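Drekstead Home Help > Clothes and laundry > Storing

How do I fold a puffer with a big hood so it stays small?

prarthorpe_mum
New here, two posts

Trying to get all the winter coats off the hooks and into the box under the bed before the end of the month. Everything else goes in fine. Jumpers fine. Scarves fine. The puffer, no chance. It's padded all over, hood doesn't come off, and every time I fold it the thing opens itself back up before I get the lid on. Sleeves spring out the sides. Hood ends up in a lump in the middle.

Have tried rolling it from the bottom, came undone. Tried folding in half like a shirt, worse. Box is a Trallix flat one, the long shallow sort with a clip lid, so height is the problem more than width.

Don't want to use a vacuum bag if I can help it, did that with a duvet once and it never came back right. Any ideas? Also do I do it zipped or unzipped, can't find two people who agree.

841 views

drekstead_dave
Member

Just hang it. Back of a cupboard, wide hanger, done. Why box it at all

prarthorpe_mum
New here, two posts

No cupboard space, that's why it's going in the box!

loftladder
Regular, over 100 replies

Had the same trouble with two of these when we moved to Prarthorpe, smaller house, no hall to speak of.

Zipped. Always zipped, and any poppers done up as well. Loose front edges slide about while you're folding and you end up chasing them. Empty the pockets too, I found a conker in mine, a whole year old.

Then press the air out before you fold anything. Flat hands, start at the hem and push up towards the neck, slowly. It goes down by more than you'd think. If you fold first and squash after, the air just moves to the next bit along and pushes the fold open again. I think thats what is happening to yours.

Sleeves across the front, one on top of the other, then sides in, then roll from the hem. Not tight. Stop at the neck.

Hood is the clever bit. Leave it out till last, then turn it back over the roll like a sock. Holds it shut, no string needed. Works on mine, depends how deep yours is I suppose. Shallow hood won't reach.

Vacuum bags, agree with you, wouldn't leave a padded coat in one for months. A weekend away maybe.

Make sure its bone dry before it goes in. Even a bit damp at the cuffs and you'll smell it in October.

prarthorpe_mum
New here, two posts

Hood over the roll!! Never thought of that. Will try tonight, mine's quite deep so should go round. Thank you

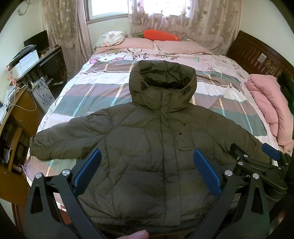

Kwok
Topic helper, Clothes and laundry

Bit more on the laying out, as loftladder went past it quick. Do it on the bed, the floor's no good for your knees and a table's too narrow once the arms are out. Face up, hood pointing away from you and opened out, sleeves out to the sides. Mine has a drawcord at the hem with a loop hanging off it, tuck those inside before rolling or they catch on the box clip. Same for the adjusters on the hood, slacken them off first so the hood will stretch over.

Smooth the sleeves from shoulder to cuff before you bring them in. Takes 8 seconds, saves redoing it.

For a shallow box do a fold instead of a roll. Sleeves in, sides in, then in thirds from the hem, hood down flat on top. Wider but lower. Goes in last, top of the pile, nothing heavy on it.

Give it a good shake when it comes out and hang it overnight, creases mostly drop.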